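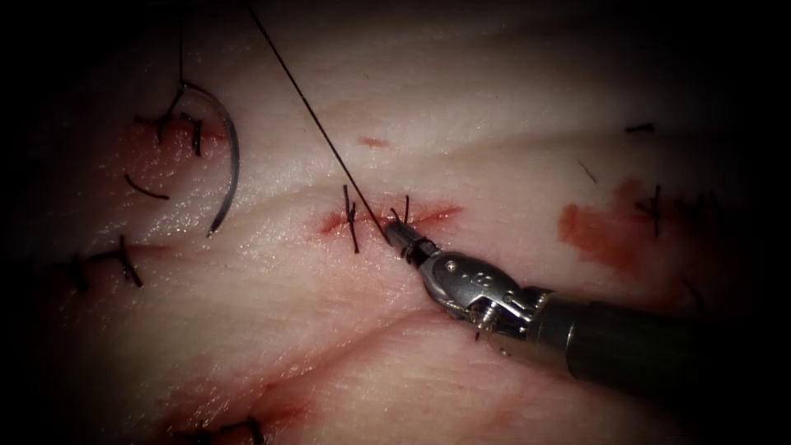
Spacing on a short horizontal cut is mostly decided before the first knot is tied. I set the first stitch, look at what is left, and divide. The usual rule in the handouts is that the distance between stitches should match the distance from the edge to the point of entry, and on a pad with raised edges that works well enough as a starting value. The two black stitches across the red line show the sort of thing I look at when I grade spacing. The one on the left has its tails pointing up and down from a small knot, and the other has short cut ends projecting upward. I want to know the gap between them, whether each one crosses the cut at a right angle, and how long the ends were left. The needle lying on the surface to the upper left, with its opening toward the left, is a separate matter that I will get to.

I have been keeping a log of practice stitches since October. It stands at 1003 entries, of which 158 are marked as failed. A failure in my log is one of the following: the entry point tore through, the edges rolled inward, the knot slipped when the tails were trimmed, or the stitch ended up slanted enough to see without a ruler. I used to have a fifth category for "ugly" and dropped it. It took up a lot of rows and I could never reproduce my own judgment a week later.

The pads themselves are the largest variable. I have used two kinds over this period, the Amov and the Grener. The Amov is firmer and holds a stitch even when the bite is shallow, so it hides mistakes. The Grener gives more under the needle and tears if you pull along the surface. I prefer it for that reason, although I go through them faster. Both get wiped down before use. A dry surface drags on the thread and you end up pulling harder than you should, then carry that habit over to wetter material, where it does damage.

Edges matter more than surface. On a fresh cut the two sides sit close together and you can be fooled into thinking the stitch brought them there. I open the cut a little with the tip of the forceps before each bite and look at the wall. If the needle exits the wall at half depth on one side and at the bottom on the other, the two sides will meet at different heights, and no amount of care with the knot will fix it. Re-bite it. The second hole costs you something but less than a step in the closure.
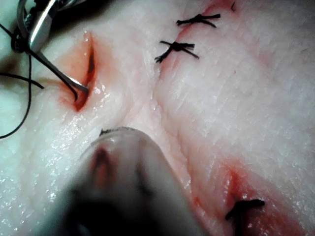 Open cut at upper left: metal tip against the right-hand wall, black strand alongside it.

Wet surfaces also produce glare. White reflections along a raised edge are easy to read as part of the edge, and they move when you move the lamp or your head. I put my lamp low and to one side, and I check the edge from two lamp positions if I am not sure where it is. Jihad Chamoun, who shares the bench with me in the evenings, uses a diffuser made from baking parchment and gets by with one position. I tried it and found the depth of the cut harder to judge. The dark slit at the bottom of an open cut is useful information and flat light takes it away.

On length of thread. The packets I buy are Jaber black braided, and I cut each strand to a working length before starting. A long tail catches on everything, including the stitches already placed. It also tempts you to drag the full length through in one pull, and that is when the first few stitches loosen. I pull in two or three moves and keep a finger near the exit point. When the thread runs straight from the cut with no slack, I stop and look at the pad before doing anything else. If the surface is lifting toward the thread, there is too much tension. Let it back down and then start the throws.

Knots: two wraps for the first throw, one for the second, one for the third, alternating direction. I have tested four throws on the Jaber thread and saw no fewer slips than with three. On a smooth monofilament I would use more. Tails get trimmed to a length you can grip with forceps, which in practice is a bit longer than looks tidy. Awuor Owino trims hers almost flush and they hold, but she is very consistent about seating the second throw and I am not.

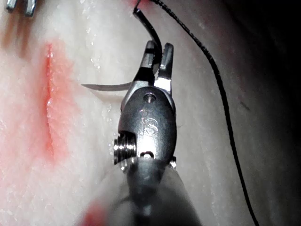 Graça Teixeira
Suture skills instructor and bench technician

Back to the needle. A curved needle has three regions that you treat differently: the point, the body and the end where the thread is attached. You hold it on the body. Grip too close to the attachment end and you crush or bend the weakest part, and the needle will also swivel in the jaws when it meets resistance. Grip too near the point and you have no length left to push through, so the tip comes up inside the far wall and stays there. Most guides say between half and two-thirds of the way back from the point. I hold at half for firm pads and a little further back for soft ones.

Two things go wrong with the grip apart from position. The first is angle. The needle should sit square to the jaws, and a few degrees of tilt will show up as a slanted stitch, almost every time, with the exit point shifted along the cut. The second is where in the jaws the needle sits. Near the tip of the jaws is right. If it is back toward the hinge, the jaws close unevenly and the needle rolls.

Serrations help with roll up to a point. Worn ones do not, and they wear faster than I expected. I replaced one holder at 1658 closures, going by the tally sheet taped inside the drawer, after a run of rolled needles that I had put down to my own grip. Hala Soliman looked at the inner faces under a loupe and found the ridges were rounded over on one side only. I now check them at the start of each month and write the date on the sheet. 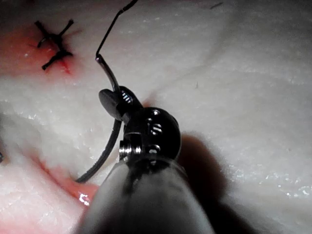

The path of the needle should follow its own curve. This is the instruction that gets repeated most and observed least. The point goes in close to perpendicular to the surface, and from then on the wrist rotates and the hand stays where it is. Pushing forward in a straight line makes the hole oval and wider than the thread, and on the Grener pad you can see it stay open afterward. If the point does not appear where you expected, back out along the same curve. Do not steer it. Steering bends needles, and a slightly bent needle is worse than an obviously bent one, as you will keep using it.

Regrasping is the other place where time goes. Once the point is through, you have to let go, take it again on the far side, and keep the point undamaged. I grab behind the point by a few millimeters and rotate out. Grabbing the point itself dulls it in one or two passes. I have a drawer of needles dulled that way, kept for practicing transfers, and they are marked with a dab of nail polish on the packet so they do not get mixed in with the good ones. The packet holds 100. It is getting full.

When I set a needle down on the pad between stitches, I put it away from the cut and keep the thread leading off in one direction. I want to be able to pick it up without adjusting it twice. Maysoun Moussa picks hers up by the thread first, lets the needle hang and turn, and then takes it in the jaws at the correct angle in one move. I timed both and hers is faster by a small margin. The drawback is that the needle swings, and on a small pad it will sometimes touch the closure on its way up.

A short note on the order of stitches. Starting at one end and working along is fine for a cut of this length. For anything longer I place the first stitch in the middle and halve the remaining sections. Working from one end on a long cut pushes any mismatch in the edges ahead of you, and you finish with a fold at the far end. I have repaired that fold by taking out the last three stitches and by taking out all of them, and the second method gave a better closure both times.

The log template I use is an ordinary spreadsheet with columns for pad type, thread, bite depth, throws, tail length and failure code. I started it in Kokero, moved it out when the export kept dropping the failure codes, and have not gone back. Next batch will be all vertical cuts on the Grener, same thread, with bite depth held fixed. I will post the failure rate by code when I have enough rows.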